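3. Data Collection

3.1 Hardware and operators

All demonstrations in the Skallolell set were recorded with the Jarman tool, a hand-held parallel gripper with two compliant fingers and a wrist-mounted camera. The operator holds the tool and performs the task directly, so no robot is present during recording. The fingers have the same geometry as those fitted to the arm used in Section 5, and the camera is mounted at the same offset from the fingertips. A policy trained on the recorded images therefore sees the fingers in the same part of the view at test time.

Each operator completed one training session before contributing data. The session covered gripping, releasing, walking with the tool, and recovering from a failed grasp. Operators were told to keep the fingertips in view at all times and to avoid turning the wrist faster than needed. No further advice on technique was given. Earlier trials in the Belavance laboratory had shown that detailed instructions produced uniform trajectories that did not transfer well to homes with a different layout.

3.2 Sites

We collected data in 78 homes in the Ramau district. Homes were accepted in the condition in which they were found. Operators did not clear floors, make beds, or move furniture before recording, and they did not change the lighting. Curtains were left as they were. The only preparation was a short calibration sequence at the start of each visit, in which the operator moved the tool slowly along the edges of a printed board.

Bedrooms and kitchens make up most of the set. Bedrooms were more difficult than expected. Space between the bed and the wall is often narrow, soft goods hang over the sides of the furniture, and small bins are commonly placed on the floor close to the bed, where an arm with a fixed base would have trouble reaching them. We kept these cases in the set even when they could not be reproduced on our own arm.

3.3 Tasks

The tasks fall into two groups. The first group involves rigid objects on flat surfaces and is included for comparison with earlier work. The second group involves waste, bedding, and packaging, and it is the main subject of this paper. Waste handling includes placing an item in a bin, taking an item out of a bin, and pressing down the contents to make room.

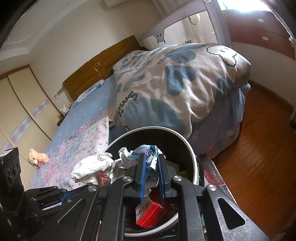

Figure 3. Hand-held gripper with its fingers in a filled bedroom bin. The contents include a plastic bag, crumpled paper, and printed packages.

The second of these, retrieval from a bin, was recorded in two forms. In the targeted form, the operator was given a short text instruction naming one item and had to remove that item while disturbing the others as little as possible. In the open form, the operator removed any item that could be reached. Targeted episodes are longer and contain more regrasps. Open episodes are short, and most consist of a single approach, closure, and lift.

Thin film and crumpled bags account for a large share of failed closures. The fingers close on a fold that then slips free, or they catch a second item along with the first. When this occurred, operators continued the episode until they either completed the task or gave up. We did not ask them to restart. The resulting episodes contain the failed attempt and the correction in one continuous recording, and Section 5.3 reports the effect of removing them from training.

3.4 Recording procedure

An episode begins when the operator presses the trigger twice and ends with the same signal. Images are stored together with finger opening and tool pose. Pose is estimated from the camera stream and the inertial sensor, and the two are aligned after the visit. Operators rested after every 20 episodes to limit fatigue, which in pilot recordings had shown up as a gradual lowering of the tool and a loss of view of the target.

People who lived in a home could stay in the room during recording. They agreed in writing to the recording and to the release terms before the visit, with a parent or guardian signing for children. Faces are masked in the released version. Masking was applied to the released images only after training data had been exported, and we found no measurable difference in policy success when the masked version was used in its place.

3.5 Filtering and labels

Raw recordings were checked in two passes. The first pass was automatic and rejected episodes with lost pose tracking, missing trigger signals, or a static tool. The second pass was manual. A reviewer watched each remaining episode at increased speed and assigned one of four labels: success, success after correction, failure, or unclear. Episodes marked unclear were left out of all experiments reported here but remain in the release.

Pose tracking failed most often inside containers. As the tool enters a bin, the walls and contents fill much of the view, and the features used for localization are hidden. Dark interiors make the problem worse. We addressed this by relying more on the inertial sensor whenever the number of tracked features dropped below 100, and by closing the resulting gap once the tool had been raised again. The correction is small for short reaches but grows with the time spent inside the container. Episodes in which the pose jumped on exit were rejected.

After filtering, nearly 3,000 episodes of bin retrieval were retained. The targeted form is the smaller part. We did not balance the two forms during training, and we did not reweight by home. Homes with larger rooms contributed more episodes because setup was quicker, and the imbalance should be kept in mind when reading the per-home results in Table 4.

3.6 Split

The set is divided by home, so that no room appears in both training and test data. Homes visited in December were held out entirely. Their daylight conditions differ from the rest of the set, and they are used only for the lighting experiment in Section 5.4. Item categories were not separated between the splits, and many kinds of household packaging occur in both.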